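Shape blocks

Shape blocks are small solid pieces, usually made of plastic or wood, that children use for sorting, matching and simple building. Each piece has one color and one clear form, for example a cube, a cylinder, a star or a heart. They are sold as a loose set in a bag, or together with a box whose lid has openings for the different forms. In the second case the whole toy is commonly called a shape sorter.

Names

The name is not fixed. Catalogs use "shape blocks", "sorting blocks" and "shape pieces" for the same thing, and parents often say only "the shapes". In the United States the word "blocks" alone normally means building blocks, which are larger in number and simpler in form. Shape blocks differ from these mainly in their purpose. A building set wants many equal pieces, while a set of shape blocks wants pieces that can be told apart.

Forms

The forms in a set can be divided into two kinds. The first kind are the plain geometric solids: cube, cylinder, wedge and hexagonal prism. The second kind are picture forms, of which the star and the heart are the most usual. A picture form is generally made like a cookie, with a flat outline given some thickness, so that it can lie on its face or be pushed through an opening of the same outline.

Some forms are harder than others for a small child. The cylinder is the easiest to insert, because it fits its round opening however it is turned. The cube must be turned a little, but never more than an eighth of a full turn. The heart has only one correct position when its face is toward the opening, or two if the piece is the same on both sides and may be turned over. The star looks difficult, but with five equal points it needs only a small correction.

Colors

Red, yellow, blue and green are the traditional colors, and many sets use no others. There are two ways to give them out. In the older way, color follows form, so all stars are red and all cubes are blue. A child can then match by color alone and may seem to know the shapes before this is really the case. In the other way, color and form are mixed, and the same form appears in more than one color.

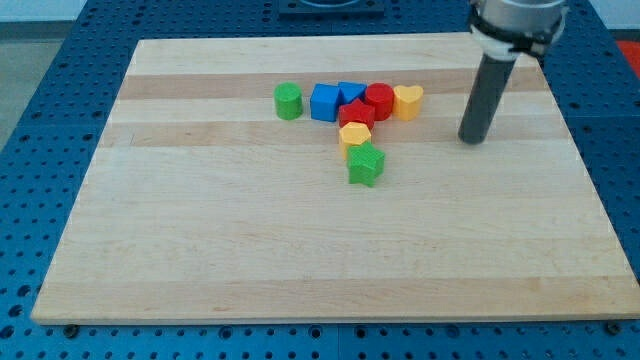

Mixed sets allow more games from the same pieces. They can be sorted first by color and then again by form, and the child sees that the groups change although the pieces stay the same. Teachers in early classes like this second sorting very much, and it is frequently a child's first meeting with the idea that one object belongs to several groups.

Materials and making

Older shape blocks were cut from hardwood and painted. Wooden pieces are pleasant to hold, but the points of a star are weak where the grain runs across them, and paint wears off first at the corners. Plastic pieces came later and are now the most common. They may be hollow or solid. Hollow ones are lighter and make more noise on a table. A lightly textured side gives a better grip to small fingers, but it also holds dirt more than a smooth one.

Among smaller makers, Kolar is known for plain wooden sets without a box, and Ellutwood for sets of 10 pieces in a cotton bag. The Harahap set, which has 68 pieces, is made for classrooms and is meant to be shared between several tables.

Use

Shape blocks are used on any flat surface. A tray or a large cutting board is a good choice at home -- it marks the place for playing, and it can be carried away with everything on it when the table is needed. Common activities are sorting, making rows, copying a pattern laid by an adult, and finding a piece by touch inside a bag. Stacking is possible with the cube, the cylinder and the hexagon when they stand on a flat end. The wedge can serve only as the top piece, or as a ramp.

Care and safety

Plastic pieces are washed by hand in warm water with mild soap. Wooden ones should be wiped with a damp cloth and dried at once, as soaking raises the grain. Pieces with cracks or broken points are to be removed from the set. For children who still put things in the mouth, the size of each piece must be checked against the age given on the package, and small picture forms need special attention.

See also

Building blocks
Pegboard
Shape sorter
Tangram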